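Chapter 7
Chores: Can a Machine Do Them Yet?

After reading this chapter you should be able to
explain why a household task that looks simple can be hard for a machine
tell the difference between a demonstration and a working system
compare the demands of a home with those of a small workshop
read a success rate and ask what it leaves out

7.1 The kitchen that would not stay the same

Dilek Karabulut manages a guesthouse in Pindenier. Every morning at seven she clears the breakfast counter, puts the bottles back where they belong, wipes the stone and sets the counter out again. She has never written the job down. When an engineer named Recep Ateş asked her to, she filled two pages and then found that she had left out most of it. She had not said what to do with a bottle whose cap was loose. She had not said how to tell a guest's own water from the house water, or what to do if someone was still sitting there.

Ateş worked for Zolasau, a small company that wanted to know which parts of such a job a robot arm could take over. His first answer was short: picking up a bottle and setting it down somewhere else. Everything else on the two pages was put aside for later.

Moving a bottle is a fair place to begin. A bottle stands on its own and has a neck that two fingers can close on. Even so, the arm has to find the right one, come down without knocking over the others, grip hard enough to hold and gently enough not to crush, and let go only when the base is resting on something. A person does all this while talking.

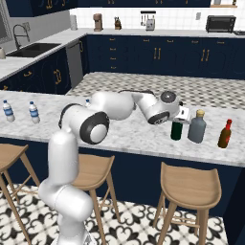
Figure 7.1 A simulated kitchen. The gripper is above a dark green bottle, with other bottles standing on the same island.

Much of the early work on chores is done in simulation, in a kitchen that exists only in a computer. A simulated bottle can be dropped many times and there is no glass to sweep up. The counter can be reset in an instant, and the bottles can be put in a new arrangement for each attempt. The weakness is also plain. A simulated bottle has only the weight, friction and stiffness that somebody gave it. Real plastic dents, real labels peel, and real counters have a film of something on them by ten in the morning.

The difference between how a system behaves in simulation and how it behaves in the real world is called the reality gap. We will come back to it in Section 7.4.

7.2 What counts as doing the job

Suppose a program is tested on 100 attempts at moving a bottle, and 5 of them fail. Is that good? The answer depends on what the failures were and who has to deal with them. If the arm stops and waits, a person loses a minute. If it tips a bottle of sauce onto the floor, a person loses the morning.

It also depends on what was counted.
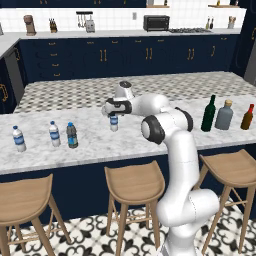

A water bottle held over the counter is partway through a task, and a tester has to decide in advance what the end of the task is. Does the bottle have to be upright? Does it have to be in line with the others, or only somewhere on the stone? If a neighboring bottle is pushed out of place but does not fall, is that a success? Two teams can run the same arm on the same counter and report different numbers, both of them correct by their own rules.

Songül Güneş, who tested arms for Zolasau, wrote her rules on a card before each series and did not change them until the series was over. The practice is old in other fields and still uneven in this one.

7.3 The shop floor is not a kitchen

Jérémie Chauvin runs the packing line at Oral, a bottler near Plorska. His machines move bottles all day and seldom miss. They can do so because the line was built around them. The bottles arrive upright, at the same spacing, in one size per run. When the size changes, Chauvin's crew stops the line and changes the guides.

A home offers none of this. The bottles differ in shape, they stand where people left them, and the stools are never pushed in the same way twice. The bench at the back of Chauvin's own plant, where returns are sorted by hand, is closer to a kitchen than to his line, and he has not yet found a machine he would put there.

Before going on, make a list of the steps in one chore you did this week. Keep it. You will need it for the exercises in Section 7.5.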